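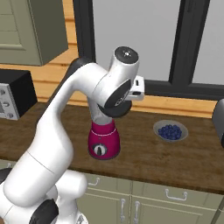 Did the 2k. Finally. Been putting it off since November and the Gorport rec center was only open for the morning, so it was go or wait for January, and I know what waiting does to me. Warmed up badly. The erg by the door has the squeaky seat and it was the only one free. Spent the whole warmup thinking about my arms, which are still the weak link, I bend them way too early. Mine bend before my legs have done anything at all. Legs, back, arms. Legs, back, arms. I mutter it. People move away.

Anyway the piece itself. 2000 meters. Went out too fast, same as ever. Had a plan written on my hand in pen and it had sweated off before I got to halfway. The first bit always feels free, like you've been lying to yourself all winter about how fit you are, and then the bill shows up. Third quarter was ugly. Rate crept up, split crept up with it, so I was rowing more strokes to go slower. Classic me. Tried to lengthen out and got maybe a dozen decent strokes before it fell apart again.

Last 200 I shut my eyes. Don't do this. Drifted off to one side of the seat, nearly pulled the handle into my own chin. But the number came down! Not the number I wanted, but better than the spring one, and the spring one was on a good machine after a full week of sleep.

Not posting the time. I'll post it after Stukormont when there's a better one to hide it behind.

Things I want to remember before I forget them:

Damper was too high. Somebody had left it at the top and I didn't check the drag till after the warmup, then fiddled with it, then fiddled some more. Check it first, dummy.

Heel straps. Left one slips. Bring a towel to wedge.

Music was wrong. Podcast still playing when I started and I wasn't going to stop to change it, so I did my hardest effort of the year to two guys talking about gutters.

Shoes fine. Shorts not fine.

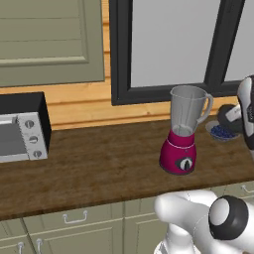
Category: Food and Fuel

I had a couple of comments last time asking what I eat before a test so ok. Not much. I've tried the big breakfast and I've tried nothing and both are bad. Big breakfast comes back up in the third quarter, nothing means I'm lightheaded on the drive home. What I do now is a small smoothie well before, banana, oats, milk, handful of blueberries if there are any. Then toast if I'm still hungry, which I usualy am. Coffee, but only the one. Had two before the Drollier club test last year and my heart rate was silly before I'd sat down.

After is a different story. After I eat everything. Leftover ham, cold potatoes, half a pie standing up with the fridge door open. It's the holidays, I don't care.

Next up: Stukormont indoor sprints. I've got 8 weeks. Same distance, 2000, but on a row of machines with a big screen and your little boat on it for the whole gym to see. I've done it once before and got dragged along by the lane next to mine, far too quick, and paid for it. So the job between now and then is mostly pacing and the arms thing.

Rough plan. Three rows a week, one long and boring, one with intervals, one whatever I can stand. Weights at Ramasamy Gym when I can get over there, they've moved the deadlift platform next to the window and it's freezing but there's never a line for it. Stretching, which I'll write down here and then not do. Maybe a practice run at race pace in the middle, a half-distance one, just to see if I can hold back in the first minute. That's the bit I can't seem to learn. My legs feel great and I believe them.

Also thinking of filming myself from the side. Did it once on the floor propped against a water bottle and mostly got my knees. But even the knees were useful, they were popping up before my hands had cleared them, so that's the arms again. Everything is the arms. Pick drills, arms only, then arms and body, then half slide. Dull as anything. Ten minutes before every row from now on.

If any of the Drollier lot are reading, yes I'm coming back to the evening sessions, yes I still owe for the last round of them, and can somebody save me a machine that isn't the squeaky one.

Hands are wrecked by the way. Two blisters on the right, one on the left, typing this with tape on and that's why the spelling is what it is. Going to go lay on the floor for a while.

Posted 26/12/2018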